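Unit 7: Setup and Daily Care of the Coffee Cell
Handout, Skomholm lab course

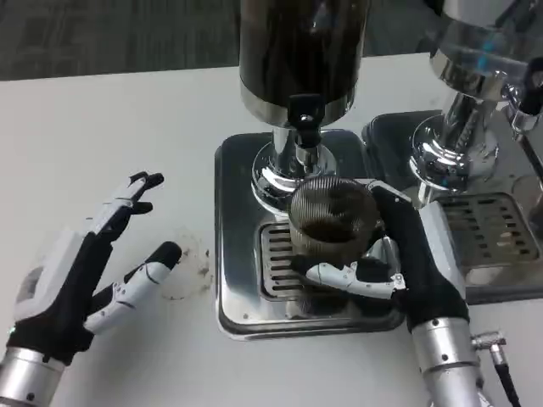 Trinity Tran asked last term whether the hand offsets need redoing every time the espresso machine is moved for cleaning. They do, even if it goes back on its tape marks.

Before power-up
Wipe the tabletop and lift out the drip tray grate. Coffee grounds get into the finger joints, so brush the fingertip pads dry – no sprays. Check that the cable connector at the forearm is fully seated.

Setting the cup position
Run the Tivia routine with an empty glass cup. The right hand should bring it in under the group head without touching the metal. The left hand stays open and clear of the cup's path. Save the offsets only after 18 clean passes.

Service
Fingertip pads are changed at 2,000 grips. Our right hand stood at 1,223 at the last check, so look at the log before you start. Worn pads let a ribbed cup turn in the grip. Spare pads are in the Zilley drawer. Sign the log and leave both hands open at shutdown.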